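Chapter 4
Closing the Hand: Grasp Planning and Grasp Control

What you will be able to do after this chapter:
Write a grasp as a data structure your planner and your controller can both read.
Score a list of candidate grasps and throw out the ones the arm can't reach.
Turn a jaw-width signal into a simple "contact" event.
Explain why a learned policy still needs the plain geometry from Chapter 2.

Before you start: you should be comfortable with coordinate transforms and with the camera model at the end of Chapter 3. If the words "tool frame" make you nervous, go back and redo the exercises there. They pay off right away.

4.1 What is a grasp, in software?

Pick up a piece of fruit. You did at least three jobs at once: you decided where to put your fingers, you moved them there, and you squeezed until it felt right. Most grasping software keeps those jobs apart, and we will too, at least until Section 4.6, where we get to mash them back together (it's the most fun section in the book).

For a gripper with two parallel pads, a grasp is a surprisingly small thing. We need a position for the point midway between the pads, an orientation for the tool frame, and an opening width. That's seven or eight numbers, depending on how you write the rotation. In our course code the type is called Grasp and it lives in the Tumodo library, next to the planner. Junhao Ding wrote the first version in an afternoon, and it has hardly changed, although everything that uses it has been rewritten at least once.

A small structure like that can carry a lot. The planner fills in a list of them. The scorer sorts the list. The controller takes the top one and tries to make it true in the world. When something goes wrong, you can print the structure and see which stage let you down – a wrong position points to perception, a wrong width usually points to the scorer, and a perfect grasp that still misses is a job for calibration.

4.2 Why round things are a great place to begin

A sphere looks the same from every side, so a perfect ball would let you approach from anywhere. Real produce is kinder to us than that. It's round enough that a sloppy orientation is often forgiven, and irregular enough that you can't cheat by hard-coding one radius. Skins differ too. A smooth peel and a papery husk give the camera very different edges to find, and a segmentation model that handles the first may split the second into two objects.

Gunnel Torvik and Finn Meinecke put together the recordings we use from here on, with 282 episodes in the training set. Each one has the wrist camera stream, the tool pose, and the jaw width over time. The tabletop setting is deliberately homely, with a patterned cloth and other things standing nearby, so your detector gets an honest workout. Two frames with the pads on either side of the target:

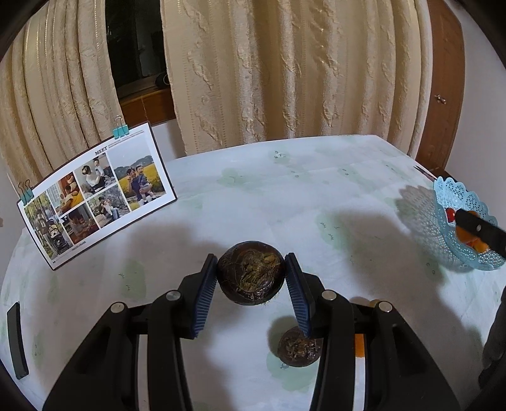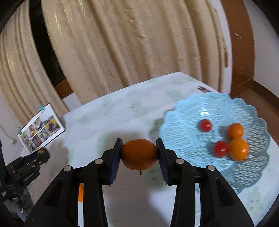 Now think about what the controller knows at a moment like this. The pose tells it where the tool is. The width tells it how far apart the pads are. Neither one says "I have it." We have to work that out, and the classic trick is lovely in its simplicity: command the jaws to keep closing and watch for the width to stop shrinking. If it levels off well above zero, something is probably between the pads. If it runs all the way down, try the next grasp on the list.

You'll write that test in Exercise 4.2. Start with a fixed threshold, plot the width for a few episodes, and then look at how noisy the signal gets while the tool is still moving. Hannelore Wiegand's filter, which we build in Section 4.3, waits for the width to hold steady over a short window before it raises the contact event. Try your own version first, and keep the plots. You will want them beside you when we add slip detection.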